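Put a Mat Down First
Soledad Alcantara
6 March 2022

Most of the arguments I have about workrooms are about floors. People will spend weeks choosing shelves and lamps and then do everything on bare tile, and afterward they complain that the room is loud and hard on the knees. My view is that a big plain mat is the best thing you can put in a room where things get made, sorted or drawn, and that it should go down before any furniture comes in.

I came to this slowly. For years I rented half of a unit on Strickland Road with a pale tile floor. It looked good when it was clean. Every dropped pen bounced and rolled until it hit a wall, and the seams between the tiles caught everything small. I once spent 20 minutes working a pin out of a grout line with a butter knife. Alaric Bellamy, who had the other half, used an old brown mat on his side and never seemed to be on his hands and knees looking for anything.

His mat was ugly. I told him so. When he moved out in August he left it behind, and I used it for 15 months before I bought my own.

Size

People buy mats that are too small. A small mat under a chair or in front of a bench is a thing to trip on. The mat should cover most of the open floor and leave only a border of tile at the edges. Then you can kneel anywhere, spread paper anywhere, and stop thinking about where the work is supposed to happen. Mine is 156 inches on the long side. The store tried to sell me two smaller ones to lay together, and I said no, because the join would have been one more seam.

Color

Brown is fine. Gray is fine. I would avoid white, which shows every mark, and I would avoid patterns, which hide what you drop. A purple marker or a blue tray stands out on plain brown from across the room. On a speckled rug you can look straight at a pencil stub and miss it. I don't think the color of a work floor needs to please anyone beyond that.

Trays

A mat does not replace trays. It makes them more useful. I keep loose supplies in plastic trays with raised rims, and I buy them bright on purpose. I have two blue ones from Gamo and an orange one from Farkiren, and there is little to choose between them. The rim matters more than the maker. A flat board lets everything slide off the moment you nudge it with your foot, and on a floor you will nudge it.

Cables

The usual objection is that a mat gets in the way of cords. I find the opposite. A black cord on a plain mat is easy to see, and it stays closer to where you put it than it does on slick tile. Let it lie in a loose loop with some slack. I don't tape cords to a mat, as the tape leaves a residue that picks up dirt.

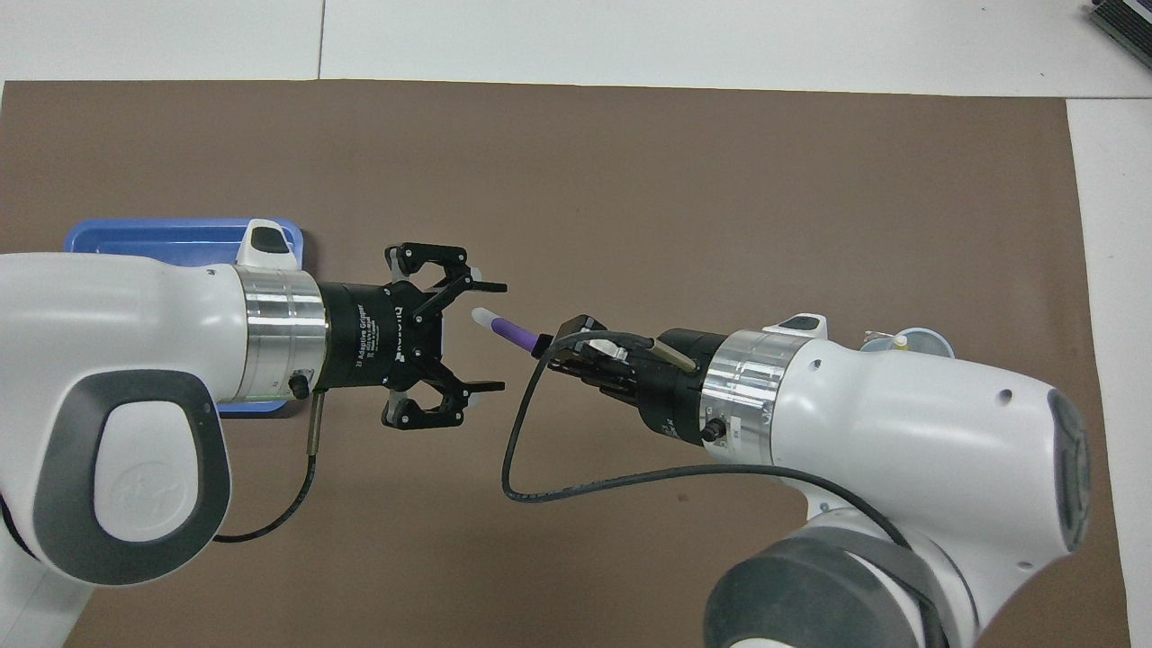

What it costs

I paid 53 dollars for mine, plus delivery. A cheaper one would probably have done the job. Grutelent sells a heavier version for people with rolling chairs, and I have not tried it, so I can't say if the weight is worth the money.

Cleaning is the one real drawback. A large mat has to be rolled up to get at the floor beneath, and that takes two people or one stubborn one. I do it every few months. Marker ink is also harder to get out of a mat than off glazed tile, so put the caps back on. I would still take the mat. The tile can be wiped whenever I get around to it, and in the meantime I can kneel down to work.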